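Bench notebook, bagging cell, 08/09/2022

Started with the bag settings Sandrine Gautier left me and changed only the closing force. Plastic bags are still the worst thing we handle (boxes are a holiday by comparison!), and I wanted the pinch sorted before the packers from Wonville come over in October to try it for themselves. 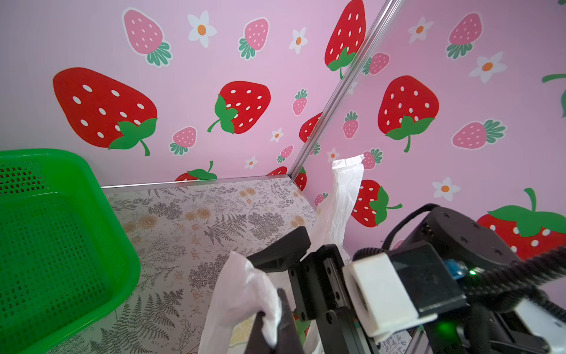 Will the packers lose hours when the cell goes in?
The plan keeps everyone's hours the same. Two people per shift move from the packing line to checking and restocking, and Trefor Griffiths is writing up the new duties with them.

I had a long talk with Peadar Moynihan about that. He packed at Lacroix for years and his wrists are shot, so he's all for handing over the bags, but he doesn't want to end up babysitting a screen all day. Fair enough! He asked for a stop button at each station and a say in the pace, and I've put both on the list.

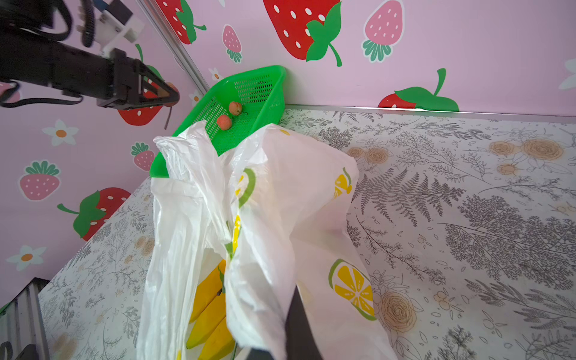
Bananas in the lemon-print bag, two small fruits in the green basket.

Settings log: run 165 on the old closing force, run 166 on the new one. I need almost a full shift of runs before I'd trust a comparison, so no verdict in here yet. Asanka Seneviratne wants the log in plain words so the floor can read it too (good idea, my abbreviations are awful).
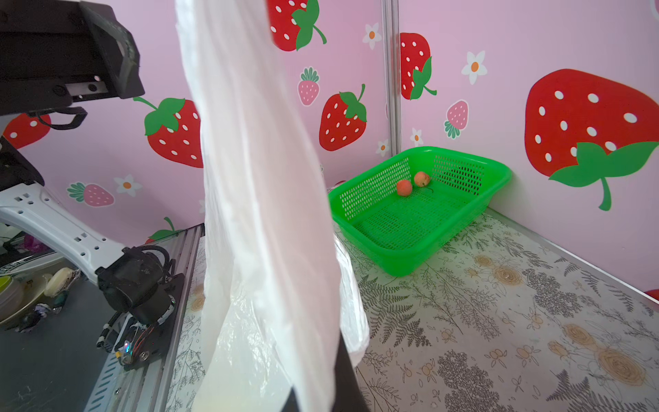 Bag held near the bottom, basket in the corner behind.

To do: ask Timothée Mallet for 5 spare finger pads, print Peadar's list big enough to hang by the line, and find out who covers breaks once the duties change. Trefor thinks it's settled. Peadar says it isn't, so I'll get them both in the room.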